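Rebane Faltar Endpoint Guard
Security software for small offices and home computers

Faltar is a background program that watches a Windows computer for software that has no business being there. It looks for adware, bundled installers, hidden coin miners, browser hijackers and programs that try to read saved passwords. It is made by Rebane and sold by the year, per computer.

Most unwanted programs get in the same way. Somebody downloads a free converter or a game add-on, clicks through the setup screens, and ends up with three other programs they didn't ask for. Faltar reads the installer before it runs and lists everything it is going to add. You can let all of it through, let part of it through, or stop the whole thing.

What it checks

Installers and archives are checked when they are saved to disk and again when they are opened. Browser extensions are checked once a day and whenever one is added or changes its permissions. Scheduled tasks and startup entries are checked at every sign-in. Running programs are watched for long stretches of heavy processor use with no open window, a common sign of a miner.

When Faltar finds something, it moves the file to a locked folder and shows a short notice with the file name, where it came from and what it was trying to do. Files stay in the locked folder for 100 days and can be put back at any time before then. After that they are deleted.
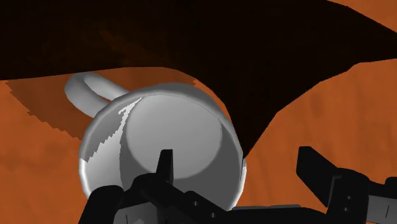 The default settings suit most people. If you write your own scripts or build software, turn on Developer Mode under Settings, then Scanning. It skips the folders you name and stops asking about unsigned programs inside them. Developer Mode does not turn off the miner check.

Effect on speed

The program uses 316 MB of disk space when first installed. A full scan can take up to 9 hours on an older computer with a large mechanical drive, and much less on a solid state drive. Full scans pause when you are using the keyboard or mouse and pick up where they left off. You can also set the hours when they are allowed to run.

Managing several computers

The Office license adds a web console called Mokden. From it you can see which computers are out of date, start a scan and release a file from the locked folder. Each user can be given full access or view-only access. Mokden sends a summary by email every morning — this can be switched to weekly, or off.

Mokden stores file names, computer names and scan results. It does not upload documents. Suspicious programs are sent to our lab in Vindadthorpe only if sample sharing is turned on, and it is off when you install.

Requirements

Windows 10 or Windows 11, 64-bit
4 GB of memory
An internet connection for updates
An administrator account for setup

Faltar does not run on Windows in S mode. Remove any other real-time scanner before installing. Two of them running together will lock each other's files and slow the computer badly.

Licenses

Home covers one computer. Home Plus covers five. Office starts at 13 computers and includes Mokden. All licenses include updates and email support for the full year. Renewal is manual unless you choose automatic renewal at checkout.

Version notes

The current version was released on 20th January. It adds the daily extension check and fixes a fault where the notice window opened behind full-screen programs. The previous version will get updates until July.

Contact

Sales and license questions go to Birutė Žukauskas. Technical questions, including false alarms, go to Tâm Đàm in support. When reporting a false alarm, include the file name and the event number from the notice, and leave the file in the locked folder until you hear back.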